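Chapter 6
Curtains as Room Dividers

A curtain is the simplest way to split a large room. It costs less than a wall, needs no building permit in most towns, and can be pushed aside when the whole floor is wanted. This chapter covers fabric weight, fullness, and hem height.

We use cookies to improve your reading experience. Accept | Manage settings

Fullness is the width of the flat cloth divided by the width of the finished curtain. A higher figure gives deeper folds and takes more cloth. Hem height is measured from the finished floor, so carpet must be laid first.

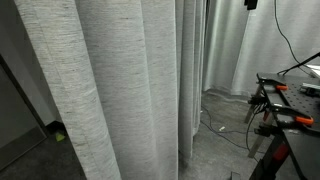
Figure 6.1 Gray curtains over dark carpet. The nearer cloth has a slubbed weave; the farther one is paler and smoother.

Textured cloth hides creases and small marks. Smooth cloth shows them but makes a softer background. The Plaltitz worksheet at the end of the chapter is used to work out yardage for both types. Read Section 6.1 before filling it in.

412 shares | 6 comments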